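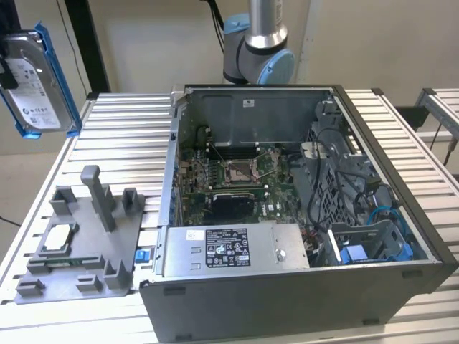

Our project set out to test a claim made by the police force that covers Clirkstead and Calgate, which is that money paid to settle civil cases against it leads to "learning across the organisation". We were doubtful from the start and ought to say so. The phrase appears in the force's annual statement of accounts, in the same words, for every year we read. An ordinary desktop tower laid on its side with the panel off shows a reader its motherboard, the memory slots, the graphics card and the power supply, and even the label on the power supply can be looked at. A settled claim against a police force gives up far less. The outsider gets a total, sometimes a category, and after that a refusal.

The work was done by four of us on the second-year Law and Public Life module at Randbridge: Fouzia Khokhar, Cleiton Medeiros, Vilém Havlíček and Amna Lodhi. Our supervisor was Mahnaz Zamani. Fouzia wrote this version from everyone's notes, and where we disagreed it says so.

1. What we asked

We sent one request to the force under the Freedom of Information Act. It asked for the number of civil claims settled in the last full financial year, the type of each claim, the sum paid to the claimant, the legal costs on both sides, and whether any officer was given advice, training or a misconduct notice as a result.

The law allows 20 working days for a reply. Ours was late, with no apology and no explanation. It gave us 14 settled claims. For each one there was a category (unlawful arrest, damage to property, injury during arrest, data breach, other) and a payment to the claimant. Legal costs came as one lump for the whole year, mixed in with costs from employment cases, so we could not use them. The last part of the request was refused on the ground that it would take too long to find the answer.

Cleiton thinks the refusal is the most important result in the report. If the force would have to search by hand to learn whether a payment led to any training, it is hard to see how anybody there knows that learning has taken place. Vilém is more cautious. He points out that a supervisor may have had a word with an officer and acted quite properly without writing it in a file that the legal department can search. We accept that this is possible. We were given no evidence of it.

2. The payments

The mean payment was £3,883. The force's press office used this figure in a local news story and described it as "modest". We do not think a mean tells anybody much when the list is this short. The smallest payment was £940, for a front door broken during a search at the wrong address in Calgate. A person who had a door replaced and a person who was hurt while being arrested have very little in common, and adding their money together and dividing it does not change that.

We also object to the word "modest". A small payment can mean that the harm was small. It can equally mean that the claimant had no solicitor, or was tired of the case, or was told that costs might fall on them if they turned down a reasonable offer and did no better in court. The figures cannot separate these, and the force should not write as if they could.

None of the claims went to trial. All were settled without any admission of liability. Settling a claim does not prove that an officer did wrong, and public bodies do pay to close weak cases when fighting them would cost more. Amna wanted this near the top of the report. The rest of us thought it belonged beside the figures, and that is where it has gone.

3. What the claimants' side said

We spoke to one solicitor at Kodikara, a small firm in Clirkstead that takes on actions against the police. We agreed not to name her or to describe any client. She told us that most people who come through the door ask for an apology first and only talk about money later. In her experience the apology is the hardest thing to get. She has had letters that "regret that your client feels" something, and she does not pass those on without a warning.

She also said that confidentiality terms are usual in her settlements and that her clients mostly sign them. We had assumed these terms were forced on people. She did not quite agree. Some clients want the matter kept quiet for their own reasons, such as work or family. We have left our first assumption in the project diary but we do not rely on it.

It would be wrong to take her account as neutral. Her firm earns its living from these cases. The force was offered the same length of interview and sent us a link to its website.

4. When officers are the ones who sue

Part of our original plan was to look at claims going the other way, where an officer brings a case after an incident, against the force or against a member of the public. We found hardly anything local. The force said that claims by its own staff were held by a different department and would need a new request, and we had run out of time. Amna read a number of published judgments from other parts of the country, but they turned on very particular facts and we could not draw a pattern from them. The section is thin and we considered dropping it. It stays in mainly to show the next group where the gap is.

5. Problems with our own work

One year of figures from one force is a poor base for any general statement. We chose the year that was most recent, and it may have been an odd one. Our request was also badly worded in one place. We asked whether any officer received "advice", which in police discipline can have a formal meaning and an everyday one, and we never said which we meant. Mahnaz spotted this on the draft but by then the request had been sent. A better question would have asked for any written record, of any kind, that mentions the claim and is dated after the settlement.

We should have asked for an internal review of the refusal at once. We argued over the wording of the letter for too long and it finally went off on 17th March, too late for an answer to be included here. Vilém has agreed to forward the reply to the department when it comes.

6. What we think can be said

The force may learn from the claims it settles. It has published nothing that would let a resident of Clirkstead or Calgate check. The sentence in the accounts should either be backed with a short yearly list (type of claim, sum paid, action taken, no names) or taken out. Three of us would put it that strongly. Amna would give the force one more year to produce the list before asking for the sentence to go.

The full request, the reply and the table of payments are in Appendix A. Notes of the Kodikara interview are held by the department and are not attached.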